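Section 4: Washing and Drying Your Kistutex Mesh Covers

Before you begin, please set aside a quiet afternoon for this, especially the first time. The covers are forgiving, but they do like a little patience, and you'll be glad you didn't rush - I certainly was, once I learned to slow down.

1. Unzip the cover and ease it off the cushion, starting at the back corners.
2. Close the zipper all the way and turn the cover inside out.
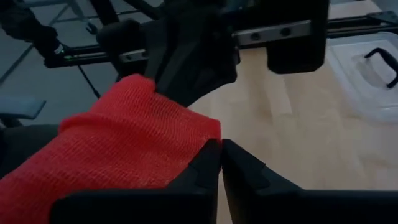
3. Wash on a cool, gentle cycle with a mild liquid soap. Leave out the fabric softener, please, as it clogs the knit over time.
4. Set the spin speed no higher than 500, and take the cover out as soon as the machine stops.

Caution: Never use bleach, and never put a cover in a hot dryer. The mesh will shrink, and no amount of tugging will bring it back.

5. Lay the cover flat on a clean towel, smooth it out with your palms, and let it dry away from direct sun. Turn it over after 4 hours or so that both sides get their share of air.

Note: Graça Rebelo at our Eltside shop likes to put the cover back on while it is still the tiniest bit damp. It does slide on more easily that way, but leave the cushion standing up overnight afterward.

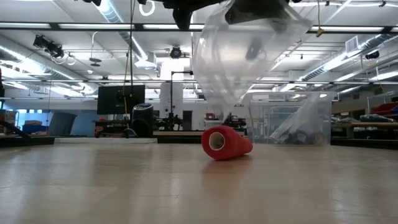
Can I wash two covers together?
Two covers of the same color will share a load nicely, provided the drum is no more than half full. Wash different colors separately for the first few cleanings.

For storage over the winter, go on to Section 5.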